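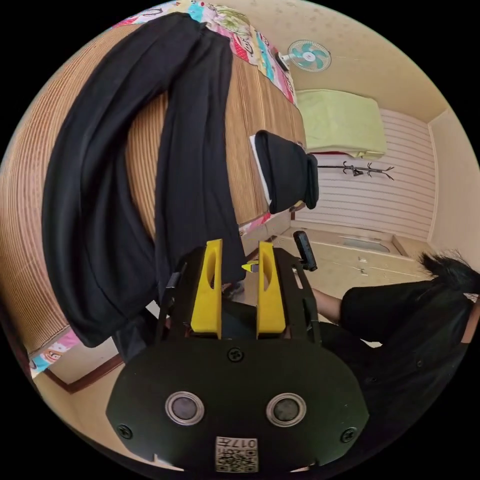

marshlane: I'd ring the Hullville office before you do anything else. The online waiting list page still says closed and has done for months, but when I phoned in February they took my details there and then.

teacosy53 (thread starter): Thanks, I'll try them tomorrow on my break. Did they tell you where you were on the list? I've been told 187 for a two-bed, and I can't work out if that's good or terrible.

marshlane: They wouldn't give me a number, only a band. 187 doesn't mean much by itself as loads of people ahead of you will be after one-beds or a different part of town.

Orkik: Sorry but I disagree with ringing. I rang every week and all I got was "check your account". What moved things for me was putting Tandusari Court down as a second choice. Hardly anyone wants it because of the buses – I was in within 4 months.

teacosy53: Oh that's quick! I'd ruled Tandusari out as I start work at six in the morning and don't drive. Is the rent worked out on what you earn there, or is it just a set lower rent?

Orkik: Set rent. Lower than private but it doesn't drop if your hours get cut, so watch that. I had to borrow from my sister one month.

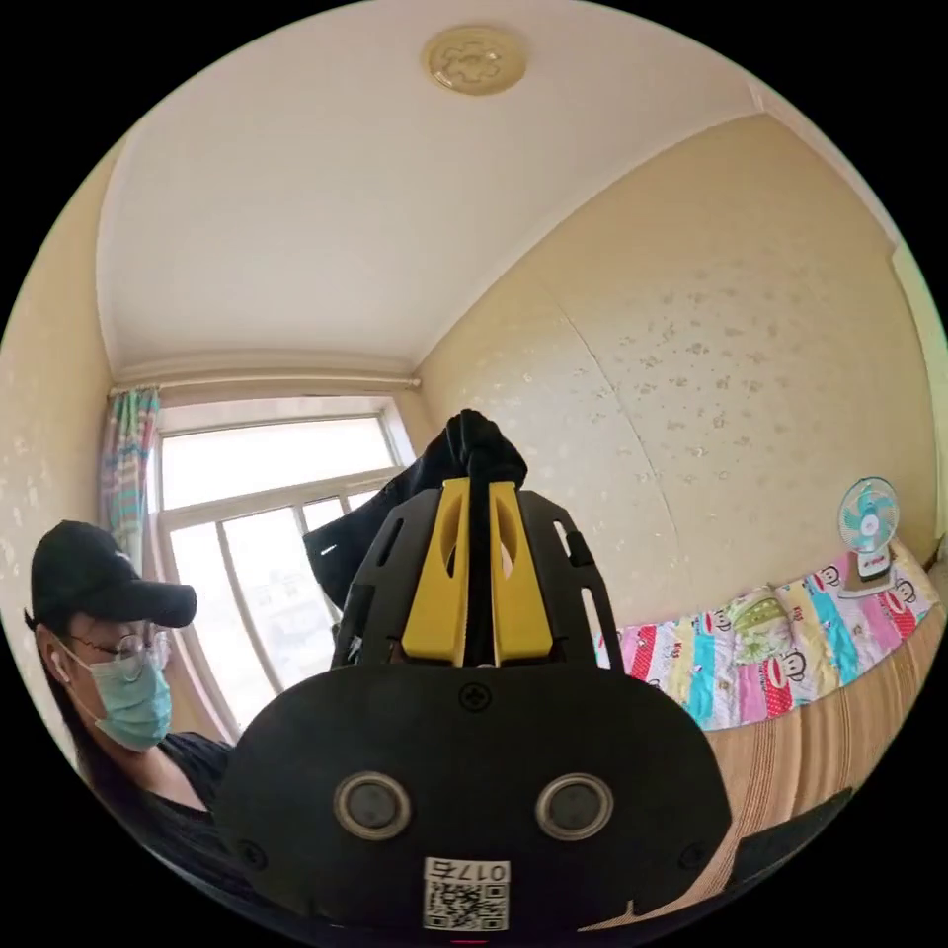 Back bedroom, black garment between the yellow gripper fingers

pipandjam: Set rent is exactly why I'd say hang on for one of the Guerreiro flats. Mine goes by income and they redo it every year, you just send in your payslips. Took me roughly 19 months to get it though, so I'm not going to pretend it's fast.

Orkik: 19 months is a long time to sit in a place you can't afford. Take what's offered and apply for a transfer later.

pipandjam: Have you tried getting a transfer? I know two people who are still waiting!

marshlane: You can go on both lists anyway, they're separate forms. Ask if turning one down counts against you on the other, my letter wasn't clear about it.

teacosy53: Right, doing both forms tonight then. Does anyone know if they want three payslips or six?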